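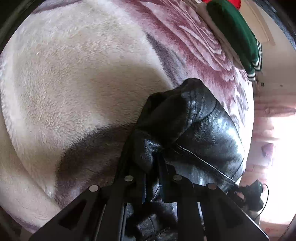
Annick Gauthier
Wash it at 30 and the pile will mat whatever detergent you use. Matting comes from the spin. I keep plush blankets at 400 rpm or below and brush against the nap while damp.

tronenetti_4
Disagree. Mine went through at 800 for three years. The damage was from the tumble dryer.

Annatjie Radebe
Original question was storage. Floral plush blanket, cream ground, and a shiny black leather-look garment that gets thrown on top of it. Does the finish mark the pile? Label on the jacket says PU.

Annick Gauthier
Old PU can go tacky and shed. I would not leave dark PU on a cream ground for a whole summer. Hang the jacket, fold the blanket separately in a cotton bag.

tronenetti_4
A few days does no harm. I'd worry more about the zip pulling the fibres.

Annatjie Radebe
Wiped the lining with a white cloth, no colour came off. Outer shell not tested yet.

nimthorpe251
Test the shell with a damp cloth, inside the hem. Don't use vacuum bags for the blanket, the creases in mine from April still haven't brushed out.

tronenetti_4
Steam them. 20 cm off, no contact.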